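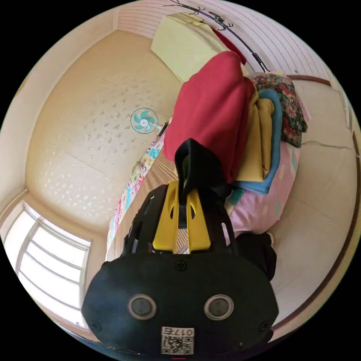

Progress report to the Watier fund, second instalment
1 October 2022

Dear all at the fund,

Thank you again for your patience over the summer, and for the kind note that came with the first payment. I promised a proper report once the July test was behind us and I had slept on the results, so I hope you will forgive the length of what follows. There is a lot to tell, and most of it is good!

As you will remember, the grant is for Vetuno, our small team shooter for phones, and in particular for the matchmaking and the new player experience, which were the two things our players moaned about most (and quite rightly). The money has gone on those two things and on very little else.

## Matchmaking

The old system put people together in the order they pressed the button. It was quick, and it was miserable if you had only installed the game that morning and found yourself facing a squad who had been playing together since the first beta. We have replaced it with a hidden rating that moves a little after each match, and a second, separate rating for people who queue as a group.

We opened the July test to 500 players. Waiting times were our big worry, as a fairer match nearly always means a longer queue, and we set ourselves a limit of 60 seconds before the search widens. In the evenings almost everyone was placed well inside that. Early mornings are a different story, and I won't pretend otherwise: people were often waiting the full minute and then getting a lopsided game at the end of it. We are trying out smaller matches for the quiet hours, three against three on the two smallest maps, and the first comments have been very friendly.

Groups of four still cause trouble. The search treats them as slightly stronger than they really are, so they get a rough ride. It is a matter of tuning and I expect to have it settled before the next instalment.

## Maps

Domański, the harbour map, is finished and in the public version. It is our first map that is mostly out of doors, and it plays quite differently from the others, with long sight lines down the quay and a warren of sheds behind. Players asked for somewhere that smoke grenades would be worth carrying, and they do seem to be carrying them. We had to move the attackers' starting point back twice after the test, and one crane has been taken out altogether (you could stand on it and see into the defenders' spawn, which was nobody's idea of fun).

Irnport, the railway map, is behind. The layout is agreed and you can run about in it, but the walls are still plain grey and the footsteps sound the same on gravel as on metal, which matters a great deal in a game where you listen for people. We had meant to release it with Domański. I would now sooner give it the autumn and get it right, and I hope you will agree.

- Layout and cover: done
- Lighting: started
- Sound: started, needs the gravel and the platform surfaces
- Performance on older phones: not yet looked at
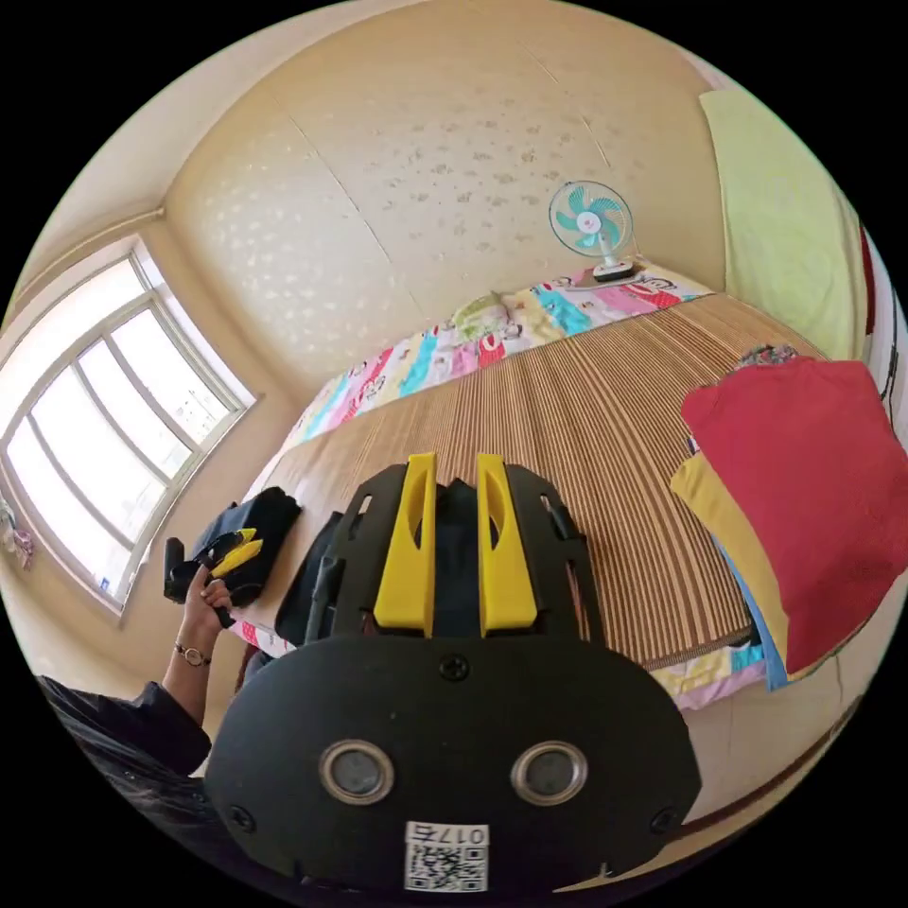 ## New players

The old tutorial was nine screens of text and most people skipped it by the second. The new one is a short walk through a training yard, with a door that opens once you have thrown a grenade through a window, and so on. I am rather fond of it. It takes a few minutes, it can be replayed from the main menu, and there is a small weapon skin at the end for those who like a present.

We have also added a proper practice range, longer grenade timers in beginner matches, and a setting that makes the on-screen buttons bigger. That last one took an afternoon and has brought in more thank-you messages than anything else we have done this year.

## Bugs and complaints

The test brought in 19 faults that we considered serious. All but two are fixed. The ones left are a crash when a phone call comes in during the loading screen, and a stubborn fault where a player who reconnects can hear the match but cannot see it. Both are being worked on and both will be in the next update or the one after.

Voice chat remains switched off for new accounts. I know some on your side felt this was overly careful, and we have talked it over again, but reports of abuse fell so sharply during the test that we would like to leave it as it is until the reporting menu has been redone.

## Money and what comes next

Spending is within the plan. Servers cost a little less than we had allowed, and the saving has gone towards extra sound work for Irnport, as we agreed by email. The full accounts are in the attached sheet, with receipts in the same order as last time.

Before the next report we mean to finish Irnport, settle the ratings for groups, and put the small quiet-hours matches in front of everybody. If any of you would like to join a test evening, please do write and I will send you a code. Beginners are very welcome, and the training yard is open all day.

With warm thanks from all of us,

The Vetuno team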